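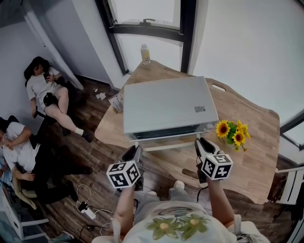

Lillell Extends Repair Service for Small Kitchen Appliances

2025-09-09

The town of Lillell will continue its repair service for small kitchen appliances for a further 26 months, following a trial that began in May. The service accepts countertop ovens, toasters, kettles, coffee makers and similar items from households in Lillell and the neighboring district of Dralley.

During the trial, residents brought in 386 appliances. Of these, 158 were returned to their owners in working order. The remainder were taken apart for usable parts or sent for recycling at the Dralley transfer station.

The town's Department of Public Works said the result was in line with what it had planned for. Faulty switches, worn cords and failed heating elements made up most of the repairs. Appliances with sealed housings were the most common items that could not be fixed.

Under the extended arrangement, the service will operate at 4 locations. The existing counters at the Lillell Public Library and the Saxena Street depot will remain open. New counters will be added at the Dralley branch library and at the transfer station - the latter for drop-off only.

Repair work will again be carried out by Didomex, which held the contract during the trial. The company will inspect each item and notify the owner before any part is ordered. Labor is free of charge to residents. Owners pay for parts at cost and may decline the repair, in which case the item can be collected or left for recycling.

Items must be clean and empty when they are handed in. Racks, trays and removable cords should be included. Microwave ovens and appliances containing refrigerant are not accepted at any location and should be taken directly to the transfer station.

The department also reminded residents that appliances left at the curb with household trash will not be collected. Repaired items that have not been claimed after two written notices will be offered to the Dralley household goods exchange.

Opening hours for the Saxena Street depot are unchanged. Hours for the two new counters will be posted at both libraries and on the town website before the counters open. Proof of address is required at drop-off - a utility bill or library card will be accepted.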